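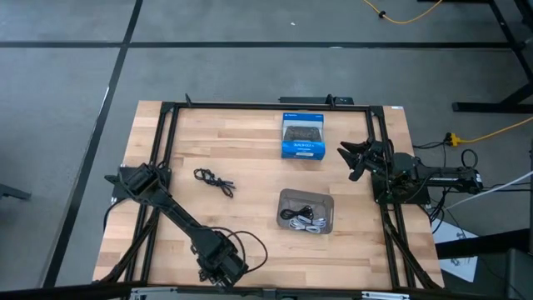

I first heard about the bread people of Prermont from my sister, who moved there and started mailing me half loaves wrapped in dish towels. The sourdough was fine. The rye was the kind of thing you eat standing up in the kitchen with your coat still on. So when I had a free morning up that way, I asked the woman who bakes it if she'd talk to me, and she said sure, as long as I came after the first batch was out and didn't mind her working while she talked.

Her bakery is called Gedside, after the road it used to be on. She moved the business 16 years ago and kept the name because the sign was already paid for. "People still drive to the old place," she told me. "There's a tire shop there now. They're very nice about it, they just point."

She didn't grow up baking. Her first job was doing the books for a furniture store, and she says she was pretty good at it and bored to tears. The bread started as a weekend thing. "I made bricks for a year," she said. "My husband ate every one of them, and I don't think I've ever thanked him properly." What changed was a bag of rye flour she bought by mistake. She'd wanted whole wheat and grabbed the wrong one, and she was too cheap to throw it out – her words! – so she read everything the library had on rye and kept at it until something came out of the oven that she wanted a second slice of.

I asked what makes rye so different, and she laughed at me a little. "It's mud. You don't knead it, you just sort of talk it into the pan." Wheat dough tells you how it's doing, she says. It stretches, it bounces back, you can poke it. Rye sits there. You learn the smell, and the little cracks that open in the flour on top, and you learn to leave it alone after baking. She won't sell a rye loaf the day it's baked, and she's had arguments at the counter over it.

"I had a man offer me double for a warm one. I said come back tomorrow and you can have it for the regular price. He was so mad." Did he come back? "He comes every week now. He's still kind of mad."

Her starter is older than the bakery, and she keeps a spare of it in a friend's freezer across town (she once lost power for two days and has never quite gotten over it). I asked if it had a name, like everybody's starter seems to. She gave me a look. It does not have a name.

We got onto money, which I hadn't planned to ask about, but she brought it up herself. The oven she uses is secondhand and cost her 3000 dollars, plus what she paid to get it through the door, a story that involved taking out a window. Flour has gone up. Butter has gone up so much that she dropped one of her pastries completely and got a handwritten letter about it. "A very polite letter. I felt terrible. I taped it up by the register and then I felt worse, so I took it down."

She has two people helping her in the mornings and she'd like a third, but it's hard to find anyone who wants to start work while it's still dark. I said I could barely manage it for one day. She told me I looked fine, and then she handed me a coffee, so I don't know how much she meant it.

What I liked most was how little she talks about secrets. I asked for her rye recipe expecting a no, and she wrote it on the back of a receipt right there, with the amounts for one pan. "Take it. You'll make it twice and then you'll come buy it from me." I've made it once so far. The inside was gummy and the crust could have stopped a door, and I called her, and she asked how long I'd waited before cutting it. Forty minutes, I said. There was a long silence.

In December she does a fruit rye with prunes and orange peel, only by order, and she stops taking names when the notebook page is full. There's no website and she isn't planning one. You call, or you walk in, or you know somebody. I'm on the page for one loaf and my sister is on it for three, and we're already fighting about who's driving up to get them.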